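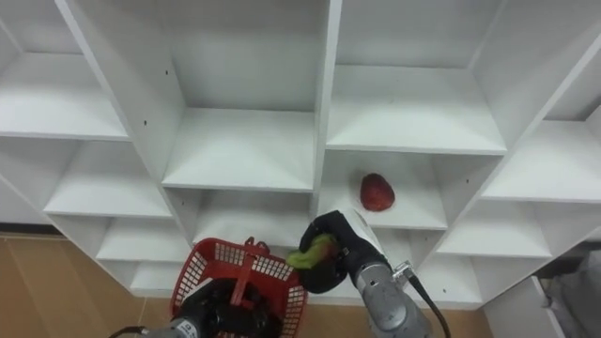 Wajid Mohmand has played 8 seasons in midfield for Trenenbridge, and he missed the start of this one. His father died in April, two days after the club's last preseason friendly. He came back to training on 8/29/22.

"I thought I would be back in a week," he said. "I told the coach that on the phone. He said fine, and then he didn't call me for a month -- I think that was him being kind."

Mohmand, who joined from Momlow, spent most of the break at his mother's house with his sister. He ran in the mornings and did not watch any of the games.

"My sister had them on. I'd go out to the yard. I knew the scores from the neighbors yelling."

The club lost three of the matches he missed. Head coach Balakrishnan Kaimal said he never set a return date.

"People asked me every Saturday," Kaimal said. "I told them to ask about somebody else."

His teammates wore black armbands for the first home game, in front of a crowd of 2110. Captain Danish Afridi brought one to the house afterward.

"He stayed for dinner," Mohmand said. "We talked about his car, mostly. It was good."

His father drove him to youth practice for years and rarely spoke about how he played. "He'd ask if I was hungry. If I'd had a bad game he'd ask twice."

Mohmand expects to be on the bench for the next match, at home to Urkora. His mother has asked for two tickets.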